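Lerkard Open Day Block Pushing: data card

Summary

Recordings made during the open day demonstration at the Lerkard workshop, Oct 21, 2020. A robot arm fitted with a single rod pushed coloured blocks across a wooden board while visitors called out instructions. The set has 668 episodes in 16 sessions. Five sessions were run by visitors under supervision and the rest by workshop staff.

Setup

The board lies on a blue perforated tabletop. Eight blocks are used, two each in yellow, red, blue and green. Colour alone doesn't identify a block, so instructions give the shape as well ("push the red star toward the yellow heart").
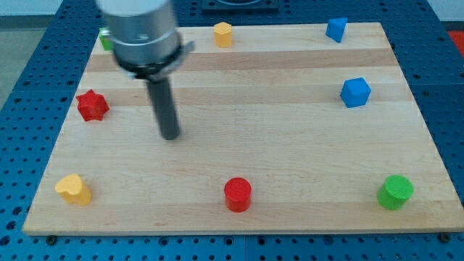
Blocks spread around the edges of the board, centre clear, rod above the wood near the red star.

An episode starts when the operator reads the instruction aloud and ends when the operator calls stop. Visitors stood behind the floor tape and did not touch the arm.

Contents

Each episode folder holds the colour video, the arm positions and the instruction as typed. Sessions are numbered in the order they were run. Spelling in the instructions was left alone, so both "grey" and "gray" turn up in visitor remarks.

Known issues

51 episodes have no stop marker. They are listed in missing_stop.txt and should be left out when measuring episode length.

The clock on the Morikawa logging computer was reset at lunch. Timestamps were corrected in the February release.

Contacts

Demonstration and hardware: Anselmo Moya
Data and file format: Kazuhiro Onishi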